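Incident Record: Intermittent Loss of Heating Schedules, Arellano Building
07/09/2026 | Prepared by Ewan Semple, Building Systems Support
6 min read

Status: Closed, with one item carried forward
Priority: Medium
System affected: Modoren heating controller, upper floor zones
Related systems: Vunix scheduling server; Worent room booking system

1. Summary of the reported fault

The Arellano building office reported that rooms on the upper floor were reverting to the default overnight temperature during occupied hours. Staff entered a new schedule at the wall panel, the panel accepted it, and the rooms held the correct setting until the following morning. At that point the panel displayed the default schedule again, with no alarm and no entry in the local event list.

The office had already restarted the wall panels before opening the ticket. It had also replaced the backup battery in one panel. Neither step changed the behavior. The ticket was assigned to Building Systems Support and accepted the same morning.

2. Initial checks

The controller clock was compared with the server clock and found to be correct. The daylight saving setting was enabled on both. Power to the controller had not been interrupted, according to the supply log, and the uptime counter agreed with that log.

The schedule table was then exported from the controller. It contained 1,866 entries. The matching table on the Vunix server contained 1,809. The two tables are expected to be identical after each overnight synchronization. The difference was recorded and the export was saved to the ticket before any further changes were made.

A test schedule was entered for an unoccupied meeting room. It was present on the controller at the close of business and absent the next morning. The fault was therefore considered reproducible, and the priority was raised from Low to Medium.

3. Review of the overnight synchronization

The synchronization job is set to run in two stages. In the first stage, changes made at the wall panels are copied from the controller to the server. In the second stage, the server returns the complete schedule table to the controller and overwrites whatever is stored there.

The job history showed that the second stage was completing normally. The first stage was ending early with the message "source list incomplete, continuing." This message is classed as informational and does not generate an alert. As a result, changes made at the panels were never reaching the server, and the server was replacing them each night with its older copy.

The first failure of this kind in the job history was in January. The building office confirmed that few panel changes had been made between that date and the present complaint, as most rooms were running on their standard schedules.

4. Local conditions

It is standard practice to rule out local causes before altering a live schedule. Zone temperatures, valve positions and window positions were reviewed with the building office. The rooms have sliding windows, and an open sash can cause a zone to read low even when the heating is working as intended.
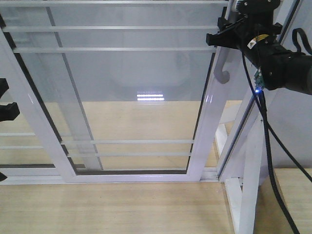

Page 4

Temperature readings in the affected zones followed the default schedule closely. The drop began at the scheduled setback time and leveled off at the setback temperature. A draft or an open window would be expected to produce a less regular pattern. The valve positions reported by the controller matched the commands sent to them. Local conditions were ruled out as a cause of the fault, and attention returned to the synchronization job.

5. Cause

The first stage of the job reads a list of zones from the Worent booking system and requests changes for each zone in turn. A group of rooms had been renamed in Worent, and the new names included a forward slash. The job treats the slash as the end of the zone list. Every zone after the first renamed room was skipped.

The upper floor rooms come last in the list, which explains why the lower floors were not affected. The wall panels, the controller and the backup batteries were all in working order. The battery replaced by the office before the ticket was opened has been kept as a spare.

6. Corrective action

The following steps were carried out in the order shown.

a. The overnight job was suspended, and the building office was informed.
b. A full backup was taken of the schedule tables on the controller and the server.
c. The renamed rooms were changed in Worent to use a hyphen in place of the slash.
d. The first stage of the job was run by hand. It completed without the "source list incomplete" message.
e. The two tables were compared and the missing entries were confirmed as present on the server.
f. The second stage was run by hand, and the tables were compared again. No differences were found.
g. The overnight job was returned to its normal timetable.

Schedules that had been lost before the ticket was opened could not be recovered from either system. The building office supplied a written list of the required occupied hours, and these were entered directly on the server.

7. Monitoring

The job was observed for six consecutive nights after the correction. Both stages completed on each night. A test change was made at one wall panel each afternoon and was still present the next morning in every case. The test entries have been removed.

The building office reported no further loss of schedules during this period. One occupant reported a cold office; the controller showed that the room was correctly set to unoccupied, as no booking had been made. The occupant was advised to use the override button on the panel — this holds the occupied temperature until the next scheduled change.

8. Guidance for building offices

Room names entered in Worent should contain only letters, numbers, spaces and hyphens. Existing names that include other characters should be reported to Building Systems Support before they are edited, so that the change can be made while the overnight job is suspended.

Where a schedule disappears overnight, the office should note the room name and the time the schedule was entered and should leave the panel switched on. Restarting a panel clears its local event list and may remove information needed for the investigation.

9. Item carried forward

The message "source list incomplete, continuing" should be reclassified as a warning so that an alert is sent to the support mailbox. The request has been entered in the change register and is awaiting approval. Until it is approved, the job history will be checked by hand each morning — the check is assigned to the technician on early duty.

The requesting office has accepted the correction, and the ticket was closed with its agreement. Any recurrence should be logged as a new ticket with a reference to this record.

Contact Building Systems Support | Copyright 2026, all rights reserved | Back to top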